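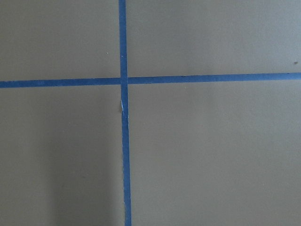 Albane Poulain replied to my last post that painting a rental is throwing money at your landlord. Fair point. I did it anyway, and a few people asked what it cost and how long it took, so I'll put it all in one thread.

The apartment is 901 square feet and every wall was the same yellowed cream when I moved in. My lease allows painting as long as I get the color approved in writing. I emailed on a Sunday and had an answer by the next afternoon.

Total spent was just under 600 dollars. Most of that was paint. I bought the mid-priced line at Forar – the cheap one needed three coats in my test corner and the mid-priced one needed two.

Rollers, trays, drop cloths and a decent angled brush came to a little over 100. Don't save money on the brush. I used a bargain one in the hall closet and I was picking bristles out of the trim all evening.

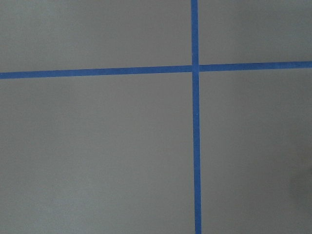 Washing the walls took longer than I planned. The kitchen had years of grease on it, mostly over the stove, and I had to change the bucket several times. I used dish soap and warm water, then plain water, then left it overnight.

Patching was next. The last tenant hung a lot of shelves. Lightweight spackle is fine for nail holes, but for the anchor holes I did a second fill after the first one shrank.

On tape: pull it while the last coat is still a little soft, slowly, back at an angle. In the bedroom I waited until the next day and it took a strip of new paint with it. If yours has already dried, run a utility knife along the edge first.

Edgars Priedītis asked about the smell. With the windows open it was gone from the living room in two days. The bathroom took longer. There's no window in there, only a weak fan.

Colors, for those who asked: a warm white in the living room and kitchen, a dull green in the bedroom. The green looked almost brown on the sample card. I painted a big patch and checked it morning and night before I bought the gallon.

I still have to do the inside of the front door. It's metal, so I need a different primer and I haven't bought it yet. I'll add to this thread when it's done, probably in April.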